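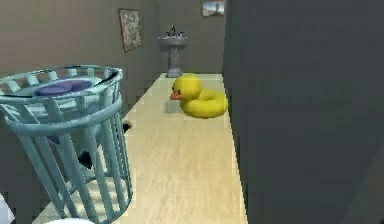
Endex is a load planning program for ocean containers, sold by Gineo as a desktop install with an optional server for shared item files. It takes a packing list, a set of item dimensions and weights, and a container type, and returns a placement plan with a running total for volume, weight and floor load. Most programs of this kind handle cartons well and everything else badly. A slatted teal-blue bin with a broad round rim and sides that taper toward the bottom, is a useful test shape, as a planner that stores it as a plain box will waste space at the base of every unit and will have no idea that empty ones might go inside each other. I used Endex for 18 export loads out of the Cladondale warehouse before writing this, and the previous tool, Eberhard, was run alongside it on the same packing lists.

Installation

The installer is small and needs administrator rights. The item database is a single file, which can sit on a local disk or on a network share. On a share it locks for the full time any user has a plan open for editing, so a second planner gets read access only. The server option removes the lock. I did not test the server option.

Licensing is per seat, 2000 dollars a year, with updates included. A seat can be moved between machines by releasing it from the Help menu. If the machine dies before the seat is released, you write to support and wait. In my case the wait was a day and a half.

Item data

Items come in by spreadsheet import or by hand. The import screen maps columns to fields and saves the map under a name, and it accepts mixed units as long as each row carries a unit column. Rows with a missing weight are imported with a weight of zero and a yellow flag. I would prefer that they be refused. A zero-weight item will pass every check later on, and the flag does not appear on the printed plan.

The item limit is 3000 per file. The limit counts item types, with no restriction I could find on how many units of each type are in a plan. For a general exporter that is enough. A forwarder running consolidations for many shippers will hit it and have to keep separate files, and items cannot be copied from one file to another except by export and import.

Shape options are box, cylinder, pallet, roll and tapered. Box, cylinder and pallet work as expected. Roll is a cylinder that may be laid down and chocked, with an entry for chock width. Tapered is new in this release and takes a top size, a bottom size and a height, round or rectangular. There is also a field called nest pitch, which is the height each additional unit adds to a nested stack. If nest pitch is blank, the program treats the units as not nestable.

The nest pitch field has to be measured. Endex will not work it out from the two sizes and the height, and the manual says so in a single line in the appendix. Wall thickness, handles and molded stops all change the figure. Measure a stack of ten, subtract the height of one, and divide by nine. Measuring two units and taking the difference gives a number that looks fine until it has been multiplied up to roof height.

Planning engine

The engine has three modes: fast, standard and full. Fast gives an answer while you watch and is adequate for quoting. Standard takes a few minutes on a mixed load. Full runs until you stop it or until it reports that it has not improved the plan for a set time, ten minutes by default.

The largest single load in the trial was 1478 cartons in nine sizes, going into a 40-foot high cube. Eberhard left eleven cartons out. Endex in standard mode placed all of them, and in full mode it placed all of them with a clear strip at the door end wide enough for an air bag. The warehouse crew loaded to the full mode plan and the doors closed without a restow.

On pallet loads the two programs gave the same result or close to it, which is expected, as there are only so many ways to place pallets in a box. Endex was quicker to set up because it stores overhang as part of the pallet item. In Eberhard overhang is entered on each plan.

Results on tapered items were mixed. With nest pitch filled in, the engine builds nested stacks to the allowed height and treats each stack as a tapered column. It will alternate the direction of neighboring stacks if the item is marked as invertible, and this recovers a fair amount of floor. What it does not do is put small cartons into the gaps between columns. The gaps are shown as free volume in the totals, so the fill percentage is correct, but the engine does not try to use them. Anything you want in there has to be dragged in by hand, and the collision check for hand-placed items uses the outer box of the column. A carton that would physically fit under the slope of a tapered side is therefore rejected. There is an override. It turns off collision checking for the whole plan, and I would leave it alone.

Weight and securing

Axle load and center of gravity are shown as a bar below the plan and update on each change. Limits can be set per lane, which matters where the road leg at one end is stricter than at the other. The bar turns red past the limit but does not stop you from saving or printing. A locked mode exists in the server version only, according to the manual.

Stacking rules are set by item, as a maximum weight on top and a maximum number of layers. The two rules are applied together. There is no rule for how load is spread, so a heavy narrow crate on a light wide carton passes as long as the weight is within the figure. Eberhard has a minimum contact area setting that deals with this, and its absence from Endex is the one thing I missed regularly. The workaround is to mark heavy narrow items as floor only.

Dunnage can be added as an item or as a space. Lashing points are drawn for standard equipment types, but the program does no lashing calculation. The manual makes no claim that it does.

Output

The printed plan is good. It gives one page per loading step, drawn from the door end, with the cartons for that step shaded and the ones already in place in outline. The step size can be set by row or by number of pieces. The crew at Cladondale used rows. Labels on the drawing are the item code and count, and the font is large enough to read on a clipboard under dock lighting.

Other outputs are a spreadsheet, a flat file for warehouse systems, and a 3D file that opens in a browser. The spreadsheet puts positions in millimeters no matter what unit the plan was made in. The flat file has a fixed column order and cannot be edited from inside the program. We ended up reordering columns with a script on our side.

The 3D view in the program itself is plain and fast. Rotation is on the middle mouse button with no way to change it, and on a laptop without a mouse it is awkward — hold Alt and drag with two fingers. Saved views are kept with the plan.

Faults seen

Two crashes in the trial period, both when switching container type during a full mode run. The autosave recovered the plan each time, minus the run in progress.

The totals panel rounds weight to the nearest ten kilograms on screen and to the kilogram in print. The two figures can disagree in a way that draws questions from whoever is filling in the verified gross mass. Use the printed one and add the tare from the container door, as the built-in tare values are nominal.

Undo is limited to hand moves. A change to an item's dimensions is passed at once to every open plan that uses it and cannot be undone. Copy the item first if you want to try a different carton size.

Reefer types are listed, but the red load line is fixed at one height for all of them. It can be lowered by adding a blocked space across the roof, saved as a custom container type. I did this once for each type we book.

Compared with Eberhard

Eberhard costs less, has the contact area rule, and has a better import that refuses bad rows. It has no tapered shape, and its engine gave a looser plan on every mixed carton load in the trial. On single-size and palletized cargo I could not find a difference worth paying for. Its printed plan is one drawing per container wall, which the crew finds hard to follow on a load with many sizes.

Who should buy it

Shippers loading mixed cartons by hand, more than a few boxes a month, will get the license cost back if even one load a quarter stops spilling over into LCL. Shippers of nestable goods should ask Gineo for the evaluation copy and enter their own nest pitch before deciding, with attention to whether they need small freight in the gaps. For palletized cargo, stay with whatever is already installed.

The evaluation copy runs for thirty days with printing disabled. Plans made in it open in the paid version without conversion.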